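2/24/24, furnace room, Sat.
Crucible coating notes, Omley batch
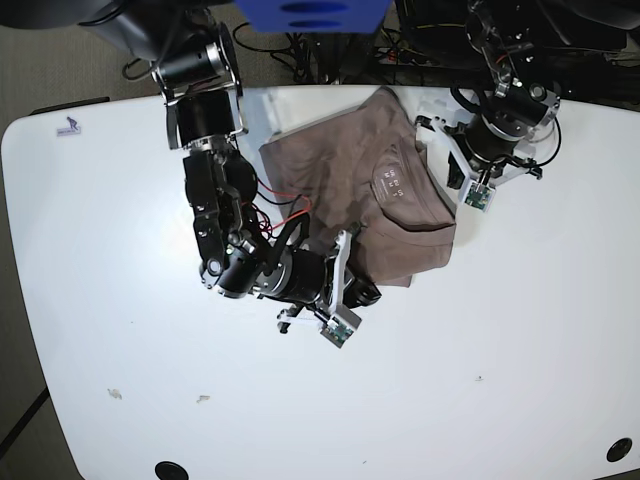
Folded t-shirt on the white table, two arms over it.

Came in to unload the Omley run. Eight alumina crucibles, boron nitride slurry, brushed two coats and fired overnight. Six look fine. One has a bare patch at the lip the size of a fingernail, and one has a hairline running down from the rim that I can feel with a nail. Set the cracked one aside on the bottom shelf with red tape on it. The one with the bare patch can be touched up and refired with the next lot.

Fired at 969 C, which is where the controller settled. Setpoint was 970. Leaving it alone until the thermocouple gets swapped.

Slurry came from the Famness tub, lot 3399. It had settled hard and took a long time on the roller. Kátia Fontes thinned hers with deionized water in December and got a more even coat than I did, so I want to try her ratio before opening the new tub. Kátia, if you read this, please write the ratio on the lid. I looked through your December pages and only found "thinner than last time."

Weighed the good ones before and after. The heaviest coat came in at 61 mg/cm2, too thick. It was the first one I did, with the wide brush. Use the narrow brush.

Quintana wants their graphite ones back with the lids matched. The lids are in the drawer under the balance and the numbers are scratched on the inside face, not the top. Two have worn nearly smooth. Redo with the scribe before they go out.

Priltham quote for the larger crucibles is still open. They asked for wall thickness at the base and I only have it at the rim. Need the long calipers back from the machine shop.

To do
- touch up bare patch, dry fully, refire
- re-scribe Quintana lids
- measure base wall for Priltham
- order narrow brushes, down to the last one
- roll the Famness tub again Monday before use

Furnace off, exhaust fan left on low.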